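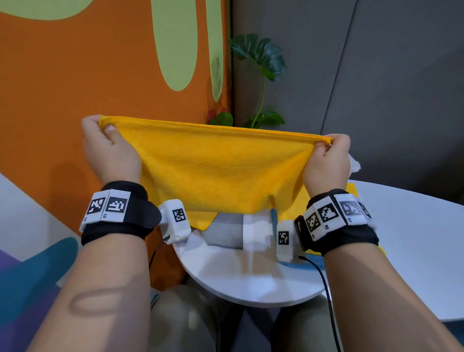 **Dénes Barta** is a retired amateur and professional boxer, later a trainer, who fought mostly at light welterweight. Best known for the two Stedis Hall fights with Sjöberg and for a long, slow, body-punching style that crowds didn't always like. Trains fighters at the Jeto gym in Grullden.

## Early life

Born in Grullden, the younger of two brothers. Father drove a delivery truck, mother worked in the school kitchen. Played handball first. Took up boxing at 13 when the handball club lost its hall and the boxing club, in the same building, didn't. His brother quit after a month, Barta stayed.

First coach had him jab with the left only for most of a year. Barta has said in interviews that he hated it and that it made his career.

## Amateur career

Won the regional junior title twice, lost the final once. Moved up to the senior squad at 18 and had a mixed time – good against tall fighters, poor against anyone who moved their feet. The short amateur rounds never suited him. He was a slow starter and three rounds were often over before he'd warmed up.

Left the amateur ranks after a split decision loss in a national semifinal. He disagreed with the scoring and still does.

## Professional career

### Early fights

Turned pro at 21. Debut was a points win over four rounds in a half-full sports hall. Won his first nine, five inside the distance, nearly all of them by body shots. The opposition was modest and the local paper said so, more than once.

First loss came in the tenth fight. A cut over the right eye in the second round, stopped by the doctor in the fifth. Barta was behind on two cards at the time. Out for seven months while the cut healed, then won three in a row at home.

### Sjöberg fights

The first Sjöberg fight took place in August at Stedis Hall, in front of 2880 paying spectators. Sjöberg was the favorite, taller, with a longer reach and a much better jab. Barta lost the first four rounds on most cards and was warned for a low blow in the third. From the sixth on he got inside and stayed there. Sjöberg was down once in the ninth, from a left hook to the ribs, and beat the count. Result was a majority draw, booed by both sets of fans.

The rematch drew 2933, still the boxing record for the hall. It was a worse fight. Both men were careful, there was alot of holding, and the referee spoke to the corners twice. Barta won a unanimous decision over 10 rounds. Sjöberg's team asked for a third meeting, and terms were never agreed. The purse split was the problem, according to both sides, though they give different numbers.

### Later career

Moved up to welterweight at 30. Not a success. He won two and lost two at the new weight, and was knocked down for the first time in his career in the second of those losses – a right hand he said he saw comming and couldn't get away from. Went back down to light welterweight for one last fight, a points win at home, and announced his retirement in the ring.

## Style

Orthodox stance, high guard, head low. Worked behind a stiff jab and walked opponents to the ropes. Main weapon was the left hook to the body, usually thrown after a short right to the chest. Little one-punch power to the head. Good chin until the last years. Foot speed below average and he was easy to turn in the open ring, which Sjöberg did well in the early part of the first fight.

Often criticised for low blows. Warned in at least 4 fights, docked a point in one, never disqualified.

## Training career

Started at the Jeto gym the winter after his retirement, at first with the juniors only. Took over the senior group when the head trainer moved away. Runs two sessions on weekdays, the early one at 6 a.m. for fighters with day jobs. Several of his juniors have won regional titles. None had challenged for a national pro title at the time of writing.

Spars left-handers against each other whenever he has two of them, an old habit from his own coach. No music in the gym during sparring.

## Personal life

Lives outside Grullden with his wife and their daughter, who plays handball. Has commented on local fight nights for regional radio.

## See also

- Stedis Hall
- Boxing in Grullden
- Light welterweight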